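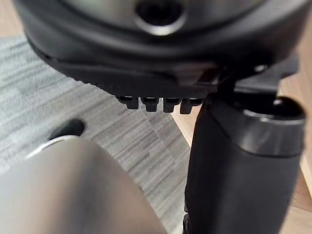 黑色外壳的底面,下沿有一排小齿。

从下面看
Hedano 图片栏目 · 第 7 组

这一组的主题是物件的底面和背面。平时收拾屋子,眼睛看到的多半是正面和顶面:桌面、柜门、盖子。底面要等到搬动、擦洗或者找东西的时候才会看见。做工、磨损和积灰的情况,在底面往往比正面清楚。

本组分页显示,本页为首页,一页一图。其余各页的标题和说明列在下面,点标题进入。

首页图注
外壳表面是哑光的,往里收了一层,里面的颜色更深。靠上的圆口镶着一圈细的金属边,口内是暗的。几个小齿朝下排成一行,最左边的一个略短。
黑色物件放在一起很难看出层次,要靠边沿的反光来分。这张里的亮处主要在几道金属圈和金属边上。

第二页 餐桌底
Kodside 公寓三楼的餐桌,翻过来放在毯子上。四条桌腿和桌面连接的地方各有一块角铁,其中一块后来换过,颜色比另外几块浅。
桌面下方有一道铅笔线,是安装时画的,没有擦掉。

第三页 抽屉背板
厨房最下面一格抽屉,整个抽出来拍的。背板只做了粗磨,没有上漆,右下角夹着一张旧收据。
抽屉装回去之前用干布擦了滑轨。

第四页 水壶座
电水壶的底座反面,橡胶脚垫少了一个。拍完以后在缺的位置贴了一块软木,放在台面上不再晃。
线盘在槽里,槽的边上有几道划痕。

第五页 沙发下面
没有把沙发搬开,只掀起了前面的裙边。能看到一支圆珠笔、一枚纽扣和一片拼图。
拼图属于窗台上那盒,收好以后那盒就齐了。

第六页 书架底层
底层隔板离地面很近,扫帚伸不进去,吸尘器的扁嘴可以。图里是吸过一半时的样子,左边干净,右边还没有处理。
书架是 Goh 家具店的旧款,脚可以拧,两边高度不一样的时候转一转就能调平。

第七页 花盆托盘
托盘反面有一圈白色水垢。用白醋泡一个晚上,再用旧牙刷刷,大部分能去掉,边缘的凹槽里会留一点。
阳台的几个托盘都是这样处理的。

第八页 门垫
门垫翻面晾在栏杆上,周日上午拍的。背面的防滑颗粒磨平了一块,位置正对着开门时脚踩的地方。
同样大小的新垫子已经买了,旧的剪开垫在鞋柜里。

关于拍摄和整理
底面的照片不太好拍。光从上面来,物件的下半部分总是暗,曝光要是照着暗处来调,亮边就会发白。深色外壳尤其明显。本栏目的处理办法是保留暗部,不把阴影提得太高,看不清的地方就让它看不清。
距离近的时候,前后会有一部分不清楚。只要主要的边沿还能认出来,就不另外修图,也不做锐化。裁切也尽量少,物件超出画面的就照原样放。
搬动家具时请先在地上铺毯子或者旧床单,桌腿和柜脚容易在地面留下印子。带抽屉的柜子先把抽屉取出来再翻。玻璃隔板单独拿走,靠墙立放,下面垫一层布。

关于清洁
底面的灰和正面的不一样,常常带油,厨房里的东西更明显。先用干刷子刷一遍,再用拧干的湿布擦,最后用干布收一次。有孔的外壳不要直接喷水,布也不要太湿。缝隙和小齿之间用软毛刷顺着一个方向刷。
哑光的黑色表面容易留下手印和布纹,不建议用含蜡的清洁剂,擦完会一块亮一块暗。

投稿
下一组的主题是“柜子里面”,十一月收图。每人可以投一张,附一到两行说明,写清楚拍的是什么、在哪个房间,不用写器材。长边不少于 2,000 像素,文件不要加边框和水印。说明文字由栏目统一排版,内容不改,错字会改。
已经在 Nastinano 论坛发过的照片也可以投,请附上原帖标题,避免重复收录。
不收有门牌、信件地址和证件内容的照片。如果拍到了,请在投稿前自己遮住。

本组浏览 1,489 次
上一组《窗台》浏览 1,062 次

上一组:窗台
下一组:柜子里面(征集中)
返回 Hedano 图片栏目目录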